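Nollbridge Home Forum > Walls and Paint > Limewash or flat paint for a north room?

plumbline_pat
Tuesday
I'm finally doing the back bedroom and I can't stop reading about limewash! The room faces north and gets real sun until 11 at best. I love those warm beiges that lean pink late in the day. Has anyone used the Culdale stuff?

gessoqueen
Yes, and I'd do it again tomorrow. Thin coats, big brush, keep a wet edge (seriously, don't stop for coffee). I did 3 coats over their mineral primer and the color shifts all day long, grayish in the morning and almost rosy by supper.

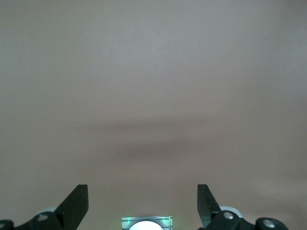
The other thing I love is how easy touch-ups are. You mist the spot, feather a bit more on and let it dry overnight. Try doing that with eggshell!

mudandtape
Gonna disagree. In a dim room limewash can look blotchy, and it rubs off on your sleeves. A good dead flat gets you most of that softness in an afternoon. I paid 300 for limewash and primer in my hallway and painted over it in July.

gessoqueen
Did you seal it? Hallways take a beating. A bedroom is a whole different story.

mudandtape
No sealer, fair point. Still say flat.

plumbline_pat
Okay, I'm ordering sample pots of both and painting big boards. Will report back!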